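January 16, 2021
By the bench at Tarar

I meant to go to bed early and instead I have been sitting here with the budget sheet open and a cup of tea beside it, so I may as well write some of this down while it's fresh. Tomorrow I'll only remember the totals and none of the fretting that went into them.

The big question is still whether we buy the two-armed setup from Vorngate now, or hold off until September when the next round of money opens up. I went back and forth on it all morning. If we order now, we get in line early and can have the room ready by summer. If we wait, we might squeeze in the better hands from Drilia, the ones with the rounded fingers, and not have to go begging for them a year later. I like those hands so much! I have to watch myself, though, as liking a thing is how I ended up with the label printer that has sat in its box ever since.

What has helped more than any brochure is the simulator. We started on the sorting job in there, nothing fancy, a red tray and a blue tray side by side on a big white table and a ball to go with them, and I have spent far more of the week watching it than I had any right to. I kept telling myself it was planning, and I do think it was, mostly.
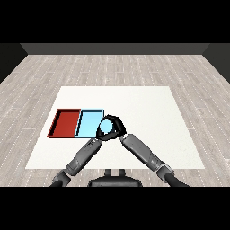 The sorting job in the simulator, with the light blue ball held beside the blue tray.

I had been pricing a table nearly the size of a barn door, on the theory that two arms need plenty of room to swing. Then I looked at how the trays sit over on the left with the whole right half bare, and I started to wonder what all that extra surface would be doing for us besides collecting coffee cups. On the other hand, we will surely want more trays someday, and a feeding bin, and somewhere to set down a wrench. So I have written "table — medium?" on the sheet, question mark and all, and I'll come back to it.

The trays themselves are the one cheerful line in the whole budget. I put down 16 of them, in two colors, shallow with a good rim, and the lot barely moves the total. Balls the same, 200 of them in a few colors, and I expect half will roll under things and be lost by fall. The hurtful lines are further down. Spare fingers, a service visit, freight (503 dollars for the freight, and that's just to the loading door, getting it up the ramp is our own affair). I had forgotten freight entirely until after lunch and it rather spoiled my sandwich, looking back.

Then there is Drerel, who want us to take the training package, 13 sessions. It seems like a great many sessions. But I remember how long it took me to get comfortable with the old single arm, and that was with a patient teacher and only one elbow to keep track of. Two arms coming together over the same little ball is a different business, and I'd hate to skimp on the people part and then have the expensive part stand there under a sheet. I may ask whether they'd sell us half the package first and the rest after we've settled in.

I also need to think about the floor. The old boards at the north end have some give in them, and a heavy base wants something that stays put. I should find out what a steel plate costs, or whether we could swap with the storage side, where it's concrete. Moving all those shelves would be a week of misery, but a free week of misery, and free counts for a lot this year.

So, for the morning — call Vorngate and ask how long the quote is good for, ask Drilia if their hands will bolt onto somebody else's arms, measure the door. Measure it twice, including the handle. The tea has gone cold and I'm going up.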